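Mutach Meadows: Your Questions Answered

Last updated 4/25/25

We get a lot of letters and calls before people come out to see us, and many of them ask the same good things, so we've gathered the answers in one place. If you've never been to the Meadows before, pour yourself something warm and have a read. If you come every week, you may still find a thing or two that has changed.

Where are you, exactly?

Mutach Meadows sits between the village of Pullness and the old Brudard quarry road. Coming from Pullness, go past the church, over the narrow bridge, and take the second left by the farm stand. The sign is small and the hedge grows fast, so slow down once you've crossed the bridge. Plenty of people end up in the quarry, and they're always very nice about it when they finally reach us!

Does it cost anything to get in?

No, walking the trails is free and always has been. Parking is $2 for the day, paid at the box next to the gate, and it does need to be coins or small bills. Members park free with a sticker in the windshield.

How long are the walks?

There are two marked loops. The Fan Trail is the one we send most families on. It's named for the way the stream spreads out at the bottom of the hill, and it takes 60 minutes at a child's pace, with time to stop on the boardwalk and look for frogs. The Ridge Loop is steeper and has 14 wooden steps near the top that get slick after rain, so please wear proper shoes for that one.

Can I bring a stroller or a wheelchair?

The first 700 yards of the Fan Trail are packed gravel and nearly flat, and that stretch takes in the pond, the bird blind, and the picnic tables. Past the pond the path turns to grass and gets bumpy, and in a wet spring it can be hard going for anything on wheels. If you'd like to know how it is on a particular morning, give the Welcome Barn a ring and whoever picks up will tell you.

Is there somewhere to sit indoors?

Yes, the Welcome Barn has a reading corner, restrooms, and a shelf of field guides you're welcome to borrow while you're on the grounds (do bring them back, even the muddy ones). You're free to eat a sandwich in there when the weather turns. We don't sell food apart from apples in the fall, when the orchard next door drops a crate off. 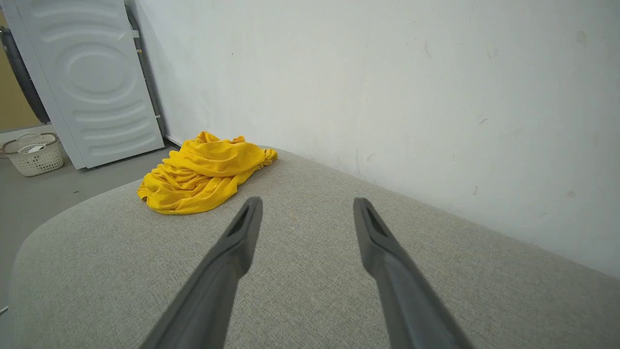
Soft gray tweed-look upholstery.

Are dogs allowed?

Dogs are very welcome on a leash on both loops. We do ask that you keep them out of the pond, as we have ground-nesting birds along the near bank and ducklings most years. There's a water bowl by the barn door and a bin for bags at the gate.

What might we see?

That depends so much on the season! Spring brings warblers and more frogs than you'd think a pond could hold. Summer is for butterflies and dragonflies, and the top field is usually humming by midmorning. In fall the hawks come through along the ridge, and if you're willing to stand still in the cold you may well see one hunting over the old wall. Deer turn up all year, mostly early and mostly at a distance.

When are you open?

The trails are open from sunrise to sunset every day. The barn keeps shorter hours, and those are posted on the door and on the Visit page. In November we close the Ridge Loop for tree work, so check the notices if you've got your heart set on the view.

Can we hold a birthday party here?

Small ones, yes, and we love seeing them. The picnic tables by the pond can be reserved through the form on the Visit page. Please leave balloons and confetti at home, and carry your trash out with you. For school groups there's a separate form, and it helps a great deal if you tell us the children's ages when you fill it in.

I left something behind. What now?

Found items go in the basket under the barn counter, and we hang on to them until the end of the season. Call or write with a description and we'll go and have a look for you.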